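1/25/22

**Turnbridge votes to keep the footbridge, and I'm thrilled**

Well, we get to keep the footbridge! Council voted last night on whether to pull down the old crossing at the bottom of Werar Street or fix it up, and the fixer-uppers won by a single vote. I sat through the whole thing on a plastic chair with my coat on (the hall heating was off again) and I'd do it all over tomorrow.

If you live on the north side you probably already know the story, but I've had a few emails from people who've just moved in, so I'll go back a bit. The bridge was shut in September after an inspector found rot in two of the main beams. Up went the orange fencing, and since then anybody walking from the north side to the shops, the library or the primary school has had to go the long way, up past the fire hall and over the road bridge. That one has a footpath on one side only and trucks going past your elbow. I've done it with a stroller and I've done it with groceries, and I didn't love either.

The plan from council staff was to take the thing out and not replace it, and put the money toward widening the footpath on the road bridge. I can see the sense in that on paper. The road bridge needs the work and it's been on the list for years. But there's a petition that's been sitting on the counter at the bakery since the fence went up, and by last night it had 1,537 names on it, which for a town our size is a heck of a lot of names. I saw my dentist's on there, and my old swimming teacher's.

Chi-keung Fang brought it up to the front in a shoebox. He lives in the last house before the creek and he's been walking over that bridge every morning since he moved here, and he's 93 now, so please don't tell me people stop using footpaths when they get older. He spoke for his full time and a little bit past it, mostly about the kids who used to stop on the bridge and drop sticks in the water on their way to school. Then he told council that the detour takes him so long he's started packing a sandwich. That got a big laugh, even from the ones who went on to vote against him.

There were some good arguments the other way too, and I want to be fair to them. A woman from Laizer Road pointed out that her street has no footpath at all, and asked why the creek should come first. One councillor worried we'd be back in the same hall in a few years talking about the next lot of rotten beams. The answer from the engineer was that the new beams will be steel, with timber only for the deck and the rails, and that seemed to settle a couple of people down. You could see one councillor reading the page again, and I'm pretty sure that's the vote that tipped it.

So what happens next? The repair contract goes to Gradent, the same outfit that redid the boat ramp, and they say the job will take 3 months once the ground is soft enough to dig. The fence stays up until then. Please don't climb around it – I know some of you do, I've seen the footprints – as the deck boards at the south end are in worse shape than they look from the bank.

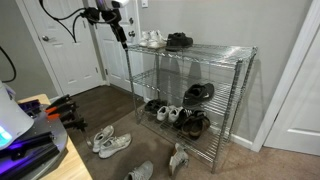
The creek path on the far side stays open the whole time, and to mark the vote there's going to be a group walk along it this weekend, leaving from the library steps at ten. It's flat for most of the way but gets mucky where the springs come out under the willows, and there's no gravel down yet. I'd leave the white sneakers on the shelf for this one and go with black, or better still an old pair of boots you don't mind hosing off afterwards. Dogs are fine on a leash. Strollers will manage as far as the second bench, and after that you'll want to carry the small ones.

There'll be hot chocolate back at the library after the walk, and the bakery is sending over whatever's left from the morning. Mr. Fang says he's coming, and he's asked that somebody bring a decent thermos of tea, as he doesn't care for chocolate.

If you'd like to read the full repair plan, there's a printed copy at the front desk of the town office, and you can ask them to mail you one if getting in is a bother. Comments on the railing design (it's either plain pickets or a crossed pattern like the old one) are open until the end of next month. I'm voting for the crossed pattern, and I've already dropped my form in.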